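Foren > Robotik & Automation > Greifer und Endeffektoren

Lohnt sich eine Fingerhand gegenüber einem Parallelgreifer?

Skarham
Wir testen gerade für weiches Obst. Der Händler verspricht, die Hand von Omard greife »alles, was ein Mensch greift«. Das glaube ich erst, wenn ich es sehe. Bisher lief bei uns der Parallelgreifer von Leclerc, langweilig, aber berechenbar. Die Hand kostet 2.000 Euro mehr, und im Datenblatt steht zur Haltekraft bei kleinen, nachgiebigen Teilen so gut wie nichts. Aufgebaut haben wir auf einer grünen Schneidmatte, mit dunklen Trauben samt Blatt und einem weißen Teller. Die Kamera sitzt am Handgelenk. 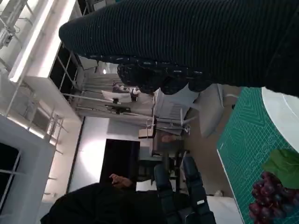

Hadudent meint dazu, die Finger seien selten das Problem, eher der Regler dahinter. Ohne brauchbare Kraftmessung in den Fingerspitzen drücke jede Hand entweder zu fest oder gar nicht, und im Prospekt stehe davon natürlich kein Wort. Man solle sich vom Händler die Rohdaten der Motorströme geben lassen. Wenn er die nicht herausrückt – Finger weg.

3 Kommentare · 13-mal geteilt

Greifbar41
Kommt drauf an. Bei uns ging die Hand nach drei Wochen zurück. Von 41 Versuchen mit Kirschtomaten waren 13 brauchbar, mit dem Parallelgreifer und Silikonbacken deutlich mehr. Allerdings hatten wir die Handgelenkkamera nie sauber kalibriert, also vielleicht nicht ganz fair. Und achte auf die Verdeckung: Sobald die Finger schließen, sieht so eine Kamera vom Objekt kaum noch etwas. Eine zweite, feste Kamera von der Seite würde ich auf jeden Fall einplanen, sonst vergleichst du am Ende nur Blickwinkel.

lötkolben_nord
nimm sauger, fertig

Diese Seite verwendet Cookies. Mit der weiteren Nutzung stimmen Sie dem zu.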